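Janitorial and Supplies board — Consumables and small tools
Topic: Paper towel dispensers, changing from folded to roll. Worth it?

gkikas_floor2
Joined in March
Posts: 8

Hello all. I take care of the supplies for a small office building in Cistport, two floors and one shared kitchen. Until now we use folded towels in the washrooms. People pull one and three come out, and the rest fall in the sink. I am thinking to change to the big rolls with a lever. The seller from Pistotgate tells me I will save on paper from the first case, but of course he sells the dispensers also.

My questions are these. Do the rolls really reduce the paper that people use? And is it a problem if I buy the dispenser from one company and the rolls from another? Please excuse my English, I write slowly but I read everything.

mopwater
Re: Paper towel dispensers

Yes to the first one. We switched the busiest washroom first and left the others alone, and the difference on the order sheet was easy to see. People take one pull of the lever, maybe two.

The second one, be careful. Measure the core. A lot of dispensers take only their own core, and you find out when the first cheap case arrives.

Anjani Nair
Re: Paper towel dispensers

I do not agree completely with mopwater. In a busy place, yes, rolls are better. In a quiet office with two floors I would keep the folded towels and change the fold. If three come out together, you probably have the C-fold. These are not linked, so people take a handful. Try the interfold type in the same cabinet, if it fits. You pay a little more for the case but you do not have to drill any new holes in the tile.

Our building uses a case of 3000 interfold sheets and it lasts much longer than the old ones did. I did not believe it either before I tried.

gkikas_floor2
Re: Paper towel dispensers

Thank you both. I looked inside the carton and yes, it says C-fold. I did not know there was a difference, I thought a fold is a fold.

Anjani, did you need to put an adapter in the cabinet? Mine has a wide opening at the bottom.

Anjani Nair
Re: Paper towel dispensers

Yes, a wide opening is a problem, the narrow towels drop out in a pack. There is a plastic insert for it. Ask for it together with the towels, many sellers give it free if you order a few cases. Ketudcombe gave me mine without any discussion.

brackish
Re: Paper towel dispensers

Inserts are a nuisance. They crack, they go missing when somebody new fills the cabinet, and then the towels are on the floor again. I would go to rolls and be finished with it. A 400 foot roll in a quiet washroom needs changing so seldom that you forget where you put the key.

And do not buy the brown paper because it is cheaper. People use double.

Anjani Nair
Re: Paper towel dispensers

Brackish, I respect your experience, but we use the brown paper on one floor and the white on the other, and I see no double. It depends on the weight of the paper, not on the color. A thin white towel is worse than a thick brown one.

About the inserts, mine are all still in one piece. I fixed them with a small screw.

brackish
Re: Paper towel dispensers

Then you have better brown paper than I have. Fine.

mopwater
Re: Paper towel dispensers

Both of you are leaving out the wet hands. With a lever, every person touches the lever. In our kitchen this was the complaint, and after the lunch hour it was not nice to look at. There are hands-free ones where you pull the paper itself and it cuts. No battery. I would look at those before the lever kind.

gkikas_floor2
Re: Paper towel dispensers

The lever I did not think about. Our kitchen is the worst place, so this is useful for me.

I asked the price for the hands-free type without battery and it is 60 for each one. The electric one costs much more and somebody must remember the batteries, and I know who this somebody will be.
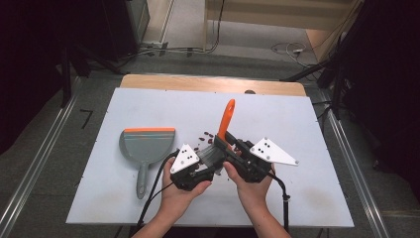 Ketudcombe Building Care — Supplies and Stores Team

Anjani Nair
Re: Paper towel dispensers

60 is a fair price if the key and the wall screws are included. Ask also if the roll has to be their own brand. Some of these cutters are made so that another roll will jam, and then the cheap dispenser becomes an expensive one.

My suggestion is to divide it. Put one hands-free in the kitchen and keep the cabinets in the washrooms with interfold. You can decide about the washrooms when you have used up the stock you already paid for.

brackish
Re: Paper towel dispensers

Two kinds of paper in one small building means two kinds of cartons on the shelf, and one day you run out of the wrong one. I still say one system everywhere.

mopwater
Re: Paper towel dispensers

For two floors I think he can manage two cartons. I am with Anjani on this, even if I prefer rolls.

gkikas_floor2
Re: Paper towel dispensers

I decided to do it the way Anjani says. One hands-free for the kitchen, and one case of interfold to try upstairs — with the insert, and with the small screw. Brackish, if the insert cracks I will come back and tell you that you were right.

One more small question. The wall in the kitchen is tile over something hollow. Is the glue strip strong enough, or must I drill?

mopwater
Re: Paper towel dispensers

Drill. With a full roll inside and people pulling down on it all day, the strip will let go. Use hollow wall anchors, put tape on the tile before you start, and keep the drill slow.

brackish
Re: Paper towel dispensers

Drill, agreed. Tile bit first, no hammer setting.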